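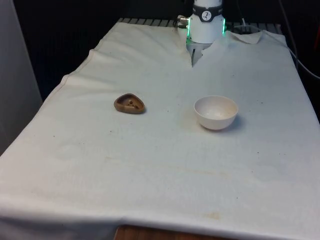
A white cloth over the table, with a few stains to its name.

Home | Money | Town Hall | Guides | Contact

How to Appeal Your Property Tax Assessment in Mornton
By Dede Annan
5th April

Filed under: Local Taxes & Housing

The envelopes went out in March, and if yours says your house gained a fortune over the winter while you were busy not fixing the gutters, you have 36 days from the mailing date to argue. The mailing date is printed on the back, in type suited to ants.

1. Read the notice. You are appealing the assessed value, not the tax bill. People who turn up to complain that taxes are too high get a polite nod and go home with the same taxes.

2. Get your property card from the assessor's office, window 9. Look for mistakes. Mine credited me with a second bathroom, which I would love to see. Check the square footage, the lot size, the year built and anything described as "finished."

3. Find three or four similar houses that sold last year. Similar means same neighborhood, close in size, and in about the same state of repair. The mansion on Kwiatkowski Street is no help to you, and neither is the place your cousin bought from his mother for a dollar.

4. Fill out Form 262. It has two pages and asks for your parcel number on both of them. Write down the value you think is right. "Less" will get the form mailed back.

5. Attach copies of everything and keep the originals. Photos of a cracked foundation are good. Photos of your general despair, less so.

6. File in person if you can and ask for a stamped receipt. The online portal works on some days.

7. Go to the hearing. You get 14 minutes, and Damian Stępień, who has chaired the board through three mayors, does own a timer. Start with the errors on the card, then the sales, then stop talking.

The decision comes by mail. Pay the bill on time while you wait, even if you're sure you'll win, or you'll owe a late fee on the amount you were disputing. If the board says no, the county appeal form is at the same window, one drawer down.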